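The owner of the Bravby coffee corner would rather talk about storage than taste. "Everybody has opinions on the roast," she says. "I have opinions on where the pods go."
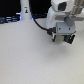

A pale tabletop, kept mostly clear.

She bought 500 pods in May and has 153 left. Red lids go fastest – "the green ones are for guests I'm unsure about."

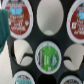
Do the pods need to be kept in the fridge?
"A dry cupboard is fine. Mine have never complained."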